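Bolel Tabletop

The Bolel Tabletop is a kit for teaching small robot arms to pick up and move household objects. It is sold by Janevski, a supplier of bench equipment based in Drondness, and is aimed at colleges, small labs and companies that want to try out arm learning without building a station of their own. The kit is sold as "ready for the kitchen," a phrase that has drawn more criticism than any of its hardware.

Contents

The kit comes in two versions. The basic version has one arm, a clamp-on pole for a fixed camera, cabling, a control box and a set of kitchen-themed objects. The larger version adds a second arm and a second pole. Neither includes a table or a computer. The manual asks for a white or pale gray surface under even light, and the sales page mentions this only in a footnote.

Buyers also get a year of access to the Bolel software, which records what the arm does while a person guides it and then trains a model on those recordings. After the first year the software is a paid subscription. Recordings can be exported at any time, but trained models cannot, and a lab that stops paying is left with its data and an arm that has to be run some other way.

The object set

Much of the argument over the kit concerns its objects. The set mixes real cookware with toy food, and owners are told to add items of their own. Toy food has clear points in its favor. It does not rot, bruise or leak, and it can be dropped many times a day. It also keeps the same shape from one month to the next, so a result from August can be compared with one from the spring.

The trouble is that a plastic banana is a poor stand-in for a real one. It does not give under a grip, it does not go brown, and a gripper that squeezes too hard gets no penalty for it. A model that has only handled hard, glossy produce has learned something about shape and color and very little about food. Janevski's literature uses the words "food handling" all the same. The manual, which seems to have been written by someone else, calls the same work "object placement," and that is the better name for it.

Cookware is a fairer test. A saucepan with a single long handle is heavier on one side, and a lid with a knob has one obvious place to hold it and several bad ones. Clear glass is known to give cameras trouble, and a lid lying flat on a pale table offers little besides its rim and knob to go by.

Standard tasks

The software comes with 7 tasks already set up. They include putting a lid on a pan, moving a piece of fruit into a pan, turning a handle to face a given way and clearing the table one item at a time. Each task has a starting layout, and the user is expected to shift the objects a little between recordings. The suggested number of recordings for each task is 400, a figure the sales page does not give.

That number matters. Guiding an arm by hand is slow and dull work, and most of the cost of owning the kit is the time of the person doing it. A buyer who reads only the sales page could easily come away thinking the arm will be useful in an afternoon.

Reported performance

Janevski publishes a success rate for each task, but the rates come from its own bench, with its own lighting and with the objects it supplies. The company does not say how far the objects were moved between trials, or whether a try counted as a success if the arm needed more than one attempt at a grip. Without those two facts the rates are hard to use.

The only outside trial described at any length was run at a technical college in Trollthorpe. It used the basic version for 6 weeks and found that simple pick-and-place worked well as long as the camera pole was left alone. When the pole was knocked and set back by eye, results fell sharply and the camera had to be calibrated again. Placing the lid was the weakest task by a wide margin. The college also reported that the clamp base slipped on a table with a rounded edge – a small complaint, but one that several later owners have repeated.

The trial was short and had a single station, so it should not be given too much weight either. The college kept the kit and now uses it for teaching, where failed grips are part of the lesson.

Support service

A setup service is offered at extra cost. A technician mounts the arm, fixes the camera pole, checks the light and stays until one task has been trained and run. Owners have generally spoken well of the visit. They have been less pleased with what follows, as questions go to a shared mailbox and replies can be slow. Spare grippers are stocked in Drondness, while spare camera poles are made to order.

Later versions

Janevski has announced a revised kit with a stiffer pole and a wider clamp. It has also promised a set of soft food items, though it has not said what they will be made of or whether the published success rates will be measured again with them. Owners of the present kit will be able to buy the new clamp separately. The software terms are not due to change. 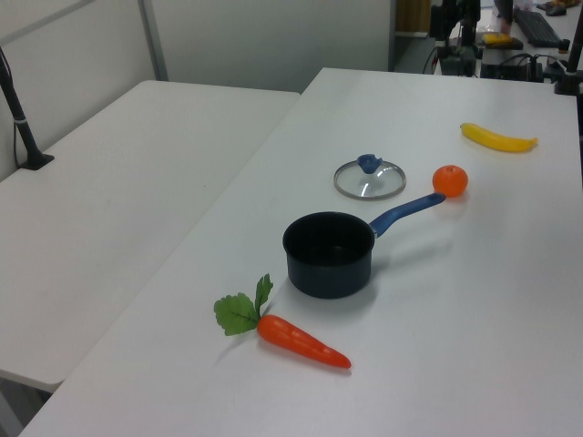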